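The Rellness Folding Music Stand

July
By Lucimara Brandão

We have stocked a good many music stands over the years, and the Rellness is the one we find ourselves lending out at recitals and then having to ask for back. It was drawn up with improvising players in mind, the sort who might have a full score open for one piece and a single scribbled sheet for the next, so the desk is wide and deep and has a proper lip along the bottom. Two sprung page clips come with it, and they hold firmly without chewing the corners of your music. 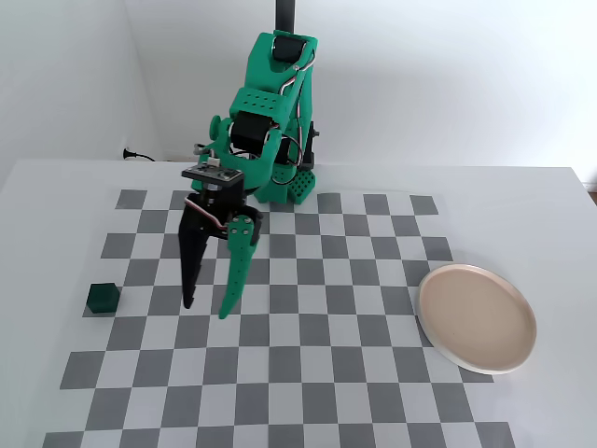
The height is set with one hand, by a collar you squeeze and let go, and it will suit a seated cellist just as happily as a tall trombonist on his feet. Folded up, it goes into its own shoulder bag – there is a pocket for pencils, too, and you will be glad of it. The whole thing weighs 858 grams, so it's no great burden on the bus. We have sold over 500 of them now, a good few to students at the Jornlow summer school, where Marcelino Camargo has been kind enough to recommend it to his evening group.

It comes in black or dark blue, with a two-year guarantee. Spare clips and feet are kept in the shop, and if you'd like to try one with your own instrument first, do come in on a Saturday and ask for Dirceu – bring your music with you!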